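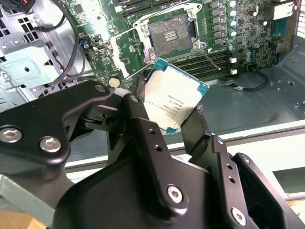
## Socket task: status after the fall term

January 7, 2021

The board assembly project at the Quinlan lab section has reached the point where the arm is allowed near a real socket. Members who only come to the Grellent line-following nights may not have followed the work since August, so the notes below cover the hardware, the procedure, the current numbers and what is open for spring.

### The task

The task is one step of a server rebuild. The arm starts with the processor in its fingers, clear of the board. The socket is already open, with the load plate up and the levers released. The arm has to bring the processor over the socket, match the alignment mark to the correct corner, lower it level, and let go. Closing the load plate and working the levers is a separate task and still done by hand.

This was chosen over the memory module task because it has no snap fit. A memory module needs a firm push and tells you when it is in. A processor in this kind of socket should need no push at all. Any sideways motion after contact can bend pins, and a bent pin normally ends the session for that board.

The boards are scrap units in their original chassis. We left them in the chassis on purpose. A bare board on a bench is easier to reach, but the drive cage and the cabling limit the approach directions in the same way they would in a real rebuild, and the first motion plans written for a bare board did not survive the change. Anyone who wants to see why should run the old plan in simulation with the cage model turned on.

### Gripper

The gripper is the two-finger unit from last year with new finger plates. The flat pads used for the block-stacking unit gave too much contact on the faces of the part and hid the corners from the wrist camera. The present fingers hold the processor by its edges. This leaves most of the heat spreader visible, and the camera can usually find the outline without a second look.

The cost is that an edge grip resists rotation poorly. If one finger meets the part near a corner and the other meets it farther along the side, the part tilts in the grip as force is applied. Small tilts can be corrected by turning the wrist. Past a few degrees the correction brings the finger plates close to the load plate, and the planner refuses the move. It is right to refuse. Two people have overridden it and both overrides ended with contact against the frame.

Things to check before a run:

- All finger plate screws seated. They work loose over a long session, and the first symptom is a drift in the measured grip width.
- Camera lens clean.
- Grip force set from the task file, with no value left over from another task.
- Loose cables held back from the approach side. The planner has no model of cables.

The middle item has caused more lost time than the rest of the list. A fingerprint on the lens does not look like a fault in the preview window. It shows up as a pose estimate that wanders by a small amount between reads, and it is easy to spend an evening tuning the filter in response.

### Procedure

The sequence in the current branch is as follows.

1. Hold above the socket at the standoff height and take five reads of the socket pose. Discard the highest and lowest and average the rest.
2. Estimate the part pose in the grip. If the tilt is above the limit, return to the tray and regrip.
3. Align in the plane of the board.
4. Correct tilt.
5. Lower in small steps, reading wrist force after each.
6. At first contact, stop. Compare contact height with the expected height.
7. If the heights agree, open the fingers evenly and retreat straight up. If they do not, retreat without releasing.

Step 7 is where most of the written discussion has gone. The fingers do not open evenly unless they are told to. With the factory motion profile one finger leads by a small amount, and the part is dragged toward the slower finger as it is released. The fix was to open to a width just past contact at low speed, pause, and then open the rest of the way. This adds a little time to each run – acceptable, given what it replaced.

Step 6 depends on the contact threshold. Set low, it trips on noise from the arm's own motion. Set high, it allows more load on the pins than we want. The value in the task file was found on a dummy socket, a printed block with a recess of the same outline. Please do not change it on the main branch. Make a copy.

### Numbers

The team logged 1,732 runs on the dummy socket over the fall. Of these, 990 were made with the old release profile and are kept only for comparison. The remainder use the two-stage opening described above.

Runs on real sockets are a much smaller set. We made 80, of which 70 ended with the part released at the expected height and no further correction by hand. The other ten were stopped by the height check or by the operator. In most of these the tilt estimate was the problem. Glare from the heat spreader shifts one detected edge, the part is judged level when it is not, and one side touches early. The height check then did its job.

Two cautions on reading these figures. First, the real socket runs were made on boards that already had known good or known bad pins, recorded under a magnifier before the session, and the later boards were in better condition than the earlier ones. Second, "released at the expected height" is a mechanical result. None of these boards is powered up, and the project makes no claim that any of them would start.

The logs are in the shared folder under Erkuvport, which is the name of our logging tool and has nothing to do with the port settings on the arm controller. Several new members have gone looking in the wrong menu.

### Lighting

The glare problem is the main open item. The overhead lights in the lab are fixed, and a diffuser panel helps only when the chassis sits in one orientation. Options under discussion:

- A ring of diffused lights on the wrist. Simple, but it adds weight and may put its own reflection in the center of the part.
- Two side lights on the bench, switched in turn, with one image taken under each. Edges that move between the two images are thrown out.
- Using the substrate border in place of the heat spreader edge. The border is a different color and less shiny, but it is narrow, and the fingers cover part of it.

The third option needs no new hardware and will be tried first. A test set of images has been labeled by hand. If you labeled any of these before the winter break, check that your files were saved with the corner order starting at the alignment mark. A part of the set was saved starting from the top left of the image and had to be redone.

### Spring plan

The club has entered the assembly track of the Grirasard student meet. The rules for that track allow one arm and one wrist camera, with no fixed cameras over the bench. We meet these rules already. They also require the part to be picked from a tray placed by the judges, which we do not yet do reliably. At present the tray sits in a marked position and the pick is a stored motion.

Work is therefore split into three parts: tray detection, the border-based tilt estimate, and a rewrite of the regrip routine. The regrip routine currently puts the part back in the tray and picks it up again with the same motion, and this often gives the same tilt. A small offset along the edge before the second pick would probably be enough.

New members are welcome on any of the three. Tray detection needs the least background and can be done almost entirely from recorded images. The regrip work needs arm time, and arm time needs the safety sign-off, so do that first. The sign-off sheet has been revised. The old one listed the emergency stop at the left of the bench, and it was moved to the right when the second bench went in.

Anti-static straps are in the drawer under the controller. Wear one even for scrap boards – the habit is part of what we are teaching. Return parts to the tray with the contacts facing up, and record any bent pins against the board number before the chassis goes back on the shelf.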